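Walness Laundry puts robot arms on the sorting line, and the folding crew has opinions

HURKPORT, 5 April 2022 — If you have ever stayed at one of the small hotels along the Hurkport waterfront, there is a good chance your towels passed through the low brick building on Poulain Street, where Walness Laundry has been washing other people's linens for longer than most of its 59 employees have been alive.

Since October the company has been bringing in pairs of robot arms from Lornell, a machine builder two towns over, to take on the job everybody there calls "picking" — pulling one piece at a time out of a tangled heap, finding its corners and opening it up so it can be folded. On a busy day a picker at Walness lifts and shakes out up to 671 pieces, and anyone who has done it for a few years will gladly tell you about their shoulders.

Stepan Harasym, who started on the wash floor as a teenager and now runs the evening shift, was not exactly thrilled when he heard the news. "I went home and told my wife, well, that's that," he said over coffee in the break room, laughing about it now. Management has since put in writing that no jobs will be cut before the end of next year, and six of the pickers have moved over to mending and inspection, which pays a little more and comes with a stool.

The arms have their own corner, with light panels on the walls, and they practice on the sort of mixed household wash that comes in from the company's drop-off counter. Hotel sheets are all alike, but family laundry never is.
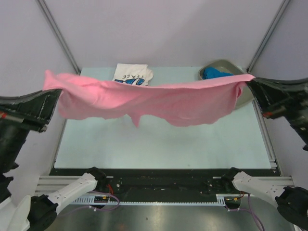 Harasym says the crew has grown oddly fond of the pair, though they are slow, and he still sends the fitted sheets to his own people without a second thought. What worries him more is the training. Each worker who looks after the arms gets 200 hours of it, paid, and he would like to see the older hands offered a place first, before the company goes looking for somebody new with a certificate.

Walness plans to have a second pair running by fall. The drop-off counter keeps its usual hours in the meantime, and the mending table is taking in zippers again.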